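Nirkard G4 Hand: Grip Hold Fault and Replacement Finger Set
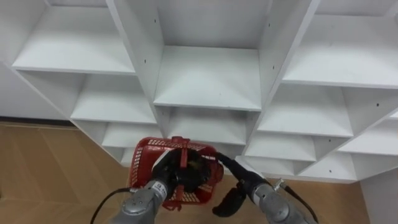
Red basket held by its handle in the left hand, in front of the shelving.

The Nirkard G4 is a black multi-fingered hand for two-arm shelf and basket work. It is sold by Cirholm as a single hand or a pair.

Safety notice, September
Hands with firmware 4 can let go of a load when the arm restarts after a protective stop. The fingers open before the arm reports ready. Lanying Feng at Cirholm traced the fault to the hold setting, which is cleared at restart. In 100 restarts on the test bench, the hand opened 21 times.

What to do
Install firmware 6 before the next shift. Until then, set the load down before restarting and keep people out of the reach of both arms. Do not tape or tie the fingers shut.

If a load has been dropped, check the finger pads and the cable at the wrist. Hands with a cracked pad need the replacement finger set.

In the box
Finger set, pads fitted
Wrist screws
Hex key
Printed setup sheet

Compatibility
Fits G4 left and right hands. Does not fit the older Gruviseo hand.

Price and returns
Free for hands affected by the notice. Quote the serial number on your order. Returns are handled by Arūnas Siliņa, Cirholm parts desk.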